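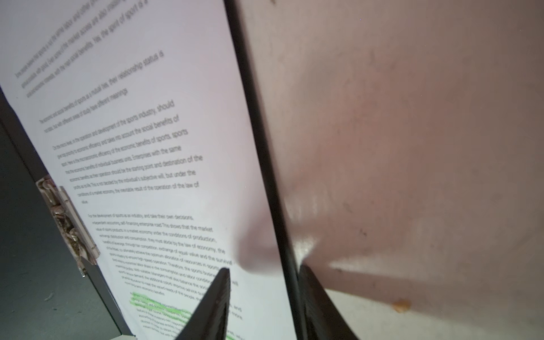
Clipboard folder or lever arch for a pile of printed articles?
Posted in Home Office and Paperwork, 4/7/19

I'm helping out with a reading pack for an evening course on how sport is paid for. It is all printed articles, mostly dense stuff about economic efficiency on one side and social benefits on the other, small type, hardly a heading in sight. I have to read the lot, mark the bits the group should talk about, and hand the marked copy on to the next person in a state they can follow.

At the moment the papers live in a stack and I pull out whatever I'm reading. The stack slides about, pages go back in the wrong order, and last week I spent most of an evening looking for page 12 of something that had ended up behind something else.

A colleague swears by one of those black folders that open flat with a metal clip inside. She says clip the current article in, leave the rest in the stack, job done. I'm not convinced. Every clip I've ever owned either chewed the top of the paper or let go of it. The Studix one she showed me costs more than I'd like to pay for what is, when all's said, a board with a spring on it.

So is a clip folder any better than a plain lever arch, or am I being sold stationery? And does anyone have a way of marking up that doesn't turn the page into a green smear?

Warness

Stonbridge

You don't say how many pages, and it matters. A clip folder is for the thing you're reading now. It is not storage, and anyone who tells you otherwise has never tried to shut one with a whole course pack in it. If your pack runs to 400 sheets you need a lever arch for the bulk whatever else you buy.

What the clip does well is hold an article still while you write on it. You can tip it towards you, turn it sideways, work on your knee. A lever arch is hopeless for that, as the rings get under your wrist and the left-hand pages never lie flat.

On chewed paper, that usually comes from pulling the sheet out from under a closed clip. Open it all the way, lift the paper away, then let the clip down gently. A cheap one will do it too if the spring is too fierce, so try it in the shop with a spare sheet before you hand over any money. I wouldn't pay extra for a name.

Here is how I'd set the desk out, for what it's worth.

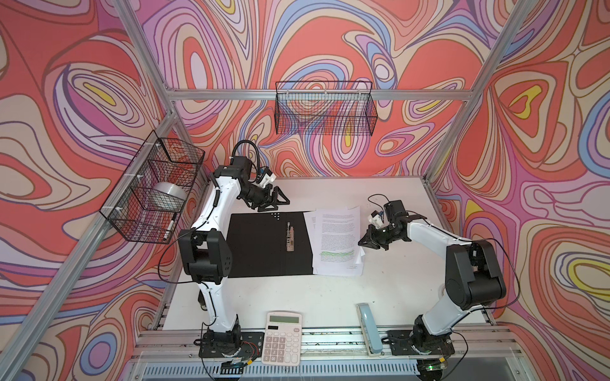 Folder in the middle, open, with only the current article going in it. Unread stack to the right of it. Stapler and calculator along the front edge where you can reach them without leaning over the papers, and tape and pens up off the table in a wire basket or something like it. I was doubtful about hanging baskets, which look like a shop display to me, but a roll of tape on a desk always ends up on top of the page you want.

Staple each article at the top left before you start. I can't see how you'd keep the order otherwise, and it would have saved you that evening with page 12.

As for highlighting, one line per page, two at the most. If you find yourself colouring a whole paragraph, put a bar down the margin and write a word or two beside it. Highlighter on a long run of small grey print helps no one, least of all the person who gets the copy after you.

Benavides

just scan them. paper is a waste of time, I did 2,447 pages in January and got rid of the lot

Remo D'Amico

Scanning is fine if you've got the scanner and the patience, but Warness has to pass on a marked copy and I've yet to meet the evening class that will all open the same file.

I go along with most of what Stonbridge says, apart from stapling first. I staple last. If you want to lay two pages next to each other, say where an article claims one thing about profits at the start and something rather different near the end, a staple is a nuisance. Number the corners in pencil instead. It takes a minute or so, then you can drop the whole pile on the floor and it doesn't matter.

I'd also query whether you need a new folder at all. I used an old clipboard for years and the only thing wrong with it was that the corners of the paper got bent in my bag. If your papers never leave the desk, the cover on a folder isn't doing much for you. Borrow your colleague's for a week and see if you miss it when it goes back.

One small thing about highlighters: test yours on a spare printout and rub it with a finger. Some inkjet print runs as soon as the pen touches it, whatever it says on the packet.

Warness

Thanks both. It's around 53 articles, none of them very long, so lever arch for the bulk it is. Pencil numbers first and staples when I've finished with each one. I'll ask to borrow the folder, though I still think she's overpaid for it.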